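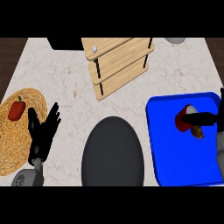 **Figure 3.** Kitchen counter task in simulation, seen from above. The right hand holds a tipped red cup over the blue tray; the left hand is open beside the placemat.

### 5.2 What the counter tasks do and don't show

Claims that two-armed robots are ready for the kitchen tend to rest on work of the kind shown in Figure 3. We think those claims run well ahead of the evidence. The counter is uncluttered, with wide stretches of bare marble between the plate, the rack and the tray. Most home kitchens we have cooked in don't look like that, and a planner that copes with this much elbow room may have little to offer when the kettle, the mail and last night's pots are all in the way.

The brown contents on the tray deserve a closer look. In the Bredex task list, emptying a cup is scored by where its contents end up, and anything inside the rim of the tray counts as a pass. A person tidying up would use a stricter rule. They would want to know if the cup was really empty, if any crumbs had stuck to the inside, and who was going to wipe the tray. None of this enters the score. We re-marked 30 runs using a plain household rule (cup empty, cup upright, nothing left on the counter) and only 18 passed.

There is also the matter of the second arm. Household work often needs one hand to steady while the other moves, and this is the usual argument for paying for two. In Figure 3 the left hand is empty, near a bell pepper that the cup task doesn't call for. Across the Zomden runs we found the same habit of working one side at a time. Only 3 of the tasks on the list need both hands at once, and those had the lowest scores under either rule.

Simulation adds its own flattery. Spilled grounds are hard to model, and the settings that control how grains slide and clump were tuned by the same group that built the tasks. When we changed the friction value within the range given in the Onsri notes, the outcome flipped in 5 of the 30 runs - a large swing for a number that few papers bother to report. Real coffee grounds also come damp, and we know of no setting in this package that covers them.

We don't wish to overstate the case. The grasps were mostly sound, and dropped cups were rare. As a test of reaching and holding, the counter tasks are useful and we'd be sorry to see them go. Our quarrel is with the label "chore", which takes in the cleaning up afterward. Section 6 applies the household rule to the Bretulham shop-floor set, where the parts are stiffer and the clutter is heavier.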